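Week 4 handout: Sorting and packing by kind
Semwal Unit, Room 2

Before the practical, read the Mirkel chapter on grouping. We use toy fruit and soft balls in this unit so the sets can be handled again and again without spoiling.

Start by emptying your tub onto the benchtop and putting like with like. Colour is the easiest rule, but it breaks down quickly – a red berry and a strawberry half share a colour and differ in size and shape. Write your rule down before you pack anything. 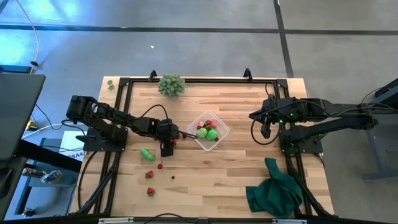

Large pieces go in first, then the halves, then the berries. Small berries roll, so check beside the tub as well as in it. Anything that doesn't fit your rule stays on the bench and gets a line in your notes saying why. A clear tub is best, as you can check the contents from the side.

Marking: the practical is worth 50 and the written rule 50, for a total of 100. Hand in your sheet by the end of the session. Tubs go back on the Vanden shelf, lids underneath.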